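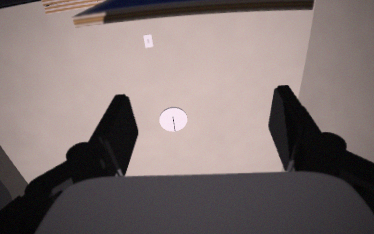 Recaler la pince après changement des doigts

Kaisu_T
Bonjour à tous ! Je prépare notre cellule de tri en simulation avant de toucher à la vraie, et depuis que j'ai changé les doigts, la pince ferme 3 mm trop à gauche. J'ai refait le zéro 7 fois, en prenant mon café entre deux, et rien n'y fait - une idée ?

Musyoka.K
Bonjour Kaisu, ça me rappelle de bien longues soirées ! Regarde d'abord le repère outil : chez moi il gardait les cotes des anciens doigts. Corrige-le, puis refais une approche lente, pince basse au bord du tapis noir, comme ici chez moi :
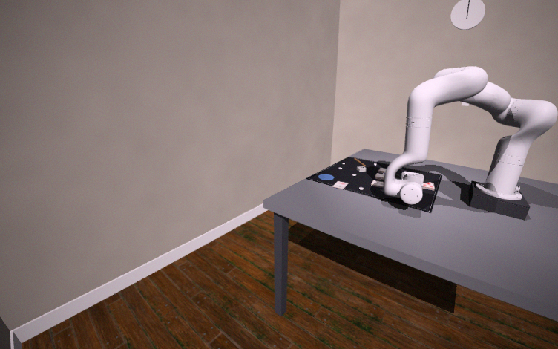

Réponse n° 3

Joonas_L
Pas tout à fait d'accord, Musyoka, avec toute mon amitié. Un décalage d'un seul côté, je chercherais plutôt dans la tringlerie, un doigt dont l'axe est mal placé dans le modèle. Ouvre en grand et compare les deux côtés avant de toucher au repère.

Kaisu_T
Merci à vous deux, vous êtes adorables ! Joonas avait raison pour le doigt gauche, mais le repère était faux aussi... Je corrige les deux et je relance mes 27 prises ce soir.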